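The Crinkle Problem

Thin film is the cheapest way to protect a garment or a length of dark cloth between the maker and the shop, and it causes more trouble on the packing table than any other wrapping. It slides, it holds a charge, and it hides the thing inside at the moment the packer needs to see how it is lying.

Wendelin Hollenstein has spent most of his working life on this. He runs the packing floor at Zaugg, a wholesaler of textiles and soft goods, where up to 1521 wrapped pieces pass over the tables on a full shift in July. His complaint is with the gap between film and contents. A bag cut 30 mm too wide lets the cloth travel inside it. When the piece is lifted by one end, the weight runs to the other, and the fold that was pressed flat in the morning arrives as a rope.

The usual remedy is a tighter bag. Gebhard Pichler, who buys film for the packers Grisex, thinks this is half right. A close bag holds the fold but takes longer to fill, and the packer tends to drag the cloth in by its leading edge. On black material every drag mark shows. Pichler specifies a clear film with a slight slip finish and accepts a loose fit at the mouth, which is then turned under and taped.

Both men agree on lifting. A long soft piece should be held at two points, near the ends, with enough tension to stop the middle from sagging. Too little and it bows. Too much and the cloth gathers where it is held, pushing up into small folds that the film then keeps in place. Hollenstein teaches new staff to bring the piece up at a slant, one end first, and to let the second end follow once the first is clear of the table.

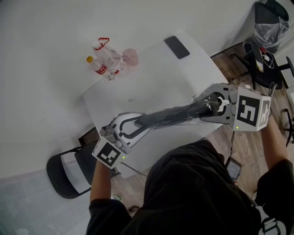
Black item in clear film, held at both ends over a white table.

The table matters as well. White is the common choice for dark goods: lint and stray threads show against it, as do scraps of trimmed film. Nodero, which fits out packing rooms, supplies a plain white top with rounded corners, as a square corner will nick thin film. Its fitters leave a strip at the far side for whatever the packer wants within reach, drinks included. Hollenstein would ban the drinks. Pichler would not, provided the caps are on.

Storage is the last stage and the least studied. Ninent recommends that wrapped lengths lie flat, no more than 3 deep, with the taped ends alternating. At Zaugg they go into trays of 100 and are turned once before dispatch.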